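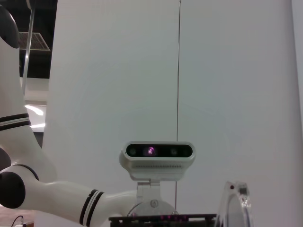 The arm and its depth camera on the cell at Clatholm.

Darren Fairclough has the lid off his tea and a screwdriver behind his ear. Friday morning, he has 50 minutes before the cell has to be back on. So we talk while he works.

"Camera first, always," he says. "If that's moved, everything else is a waste of time."

The camera sits on a white bracket with a round base, and there's one small screw low on the stem that he checks before he touches anything else. Finger tight, then a quarter turn. No more. "People lean on it. Then the thread goes and you're waiting on a bracket from Brorkdale."

How long has he been looking after it? Since August. Before that it was Hatsue Hosoda's, and her notebook is still in the drawer. Fairclough reads it more than the manual. "She wrote down every knock. Dates, which joint, what she did. Page after page of it."

Next the lenses. Dry cloth, never spray. He does the four of them left to right and doesn't go back over one. A fingerprint on the front can throw the depth out by 2 millimetres, he says, and that's enough to miss a pick.

Then the arm. Slow run through each joint with his hand near the stop button, listening. What for? "Anything I didn't hear last week." He is not keen to say more than that — Sota Hayashi, who trained him, could apparently tell a dry joint from accross the room. "I can't. I do it at low speed and I turn the radio off."

Cables are his real complaint. Most of the faults he's had were cable faults, including one in September that took six hours and was a plug not pushed home. He now tugs every connector, gently, and writes it down. The bare board by the camera he leaves alone unless he has to. "Wrist strap on or hands off."

Last job is calibration. The counter read 3,341 cycles when he he started and he copies it into the notebook, under Hosoda's last column. Same pen colour, even.

Would he change anything? A cover for the board. He's asked Fumiko Ueda for one twice. "It's on the list," he says, and goes to find his other screwdriver.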